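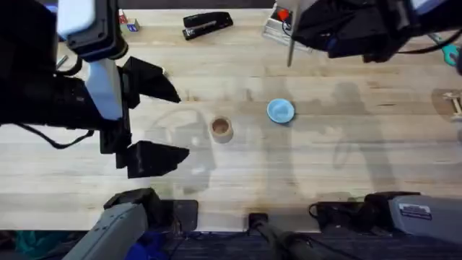
Tischplatte aus hellem Holz, zwei Roboterarme

Ticket 67: Umschlag Tralumwood, Rückenbreite passt nicht zum Buchblock
Status: gelöst, Nachlauf offen
Priorität: hoch
Bearbeitung: Osaze Nwachukwu, Herstellung
Betrifft: Taschenbuchreihe Umthorpe, Band 4

Fehlerbild
Die Druckerei Matlala weist die Umschlagdatei bei der Eingangsprüfung zurück. Meldung: "Rückenbreite weicht vom Sollwert ab". Angelegt sind 14 mm, gefordert werden 19 mm. Titel und Autorenname auf dem Rücken stehen dadurch außermittig, die Klappentextspalte der U4 ragt in den Falz.

Umgebung
Satz und Umschlag aus der Reihenvorlage Umthorpe, Export als PDF/X-4. Rückenberechnung über das Skript Gero. Buchblock vom Lektorat freigegeben, keine offenen Korrekturen.

Verlauf

09:10 - Datei geöffnet, Dokumentmaße geprüft. Beschnittzugabe korrekt, Format korrekt. Nur der Rücken weicht ab.

09:35 - Seitenzahl im Buchblock mit dem Eintrag in der Titelverwaltung verglichen. Stimmt überein. Nachträglich eingefügte Seiten scheiden als Ursache aus.

10:20 - Gero mit den Daten von Band 4 neu gestartet. Ergebnis wieder 14 mm. Der Fehler ist reproduzierbar und liegt vor dem Export.

10:50 - Papierprofil geprüft. Gero verwendet noch das Papier der ersten drei Bände. Band 4 wird auf einem Werkdruckpapier mit höherem Volumen gedruckt. Die Umstellung steht in der Titelverwaltung, wird vom Skript aber nicht ausgelesen, weil das Feld in der Reihenvorlage fest belegt ist.

11:30 - Festwert entfernt, Profil von Hand gesetzt. Gero gibt jetzt 19 mm aus.

13:15 - Umschlag neu aufgebaut. Rückentitel zentriert, Signet an die Unterkante der übrigen Bände angeglichen. Das umlaufende Motiv musste neu angelegt werden: Der Waldrand läuft von der U1 über den Rücken auf die U4 und war nach der Verbreiterung am Falz versetzt. Hilfslinien in der Vorlage korrigiert.

14:40 - Neues PDF an Matlala übertragen. Eingangsprüfung ohne Fehler. Eine Warnung zum Farbauftrag im dunklen Bereich der U4 - liegt unter dem Grenzwert, keine Änderung.

Ursache
Fest eingetragenes Papierprofil in der Reihenvorlage. Export und Druckerei sind nicht beteiligt.

Offene Punkte
- Reihenvorlage mit leerem Profilfeld neu ablegen, alte Fassung sperren.
- Gero soll ohne Papierprofil abbrechen und keinen Vorgabewert einsetzen.
- Andruck des Umschlags bis Freitag prüfen, vor allem den Motivanschluss am Rücken.
- Vorschaubild für den Buchhandel bleibt unverändert, es zeigt nur die U1.

Ticket bleibt bis zur Freigabe des Andrucks in Beobachtung.
O. Nwachukwu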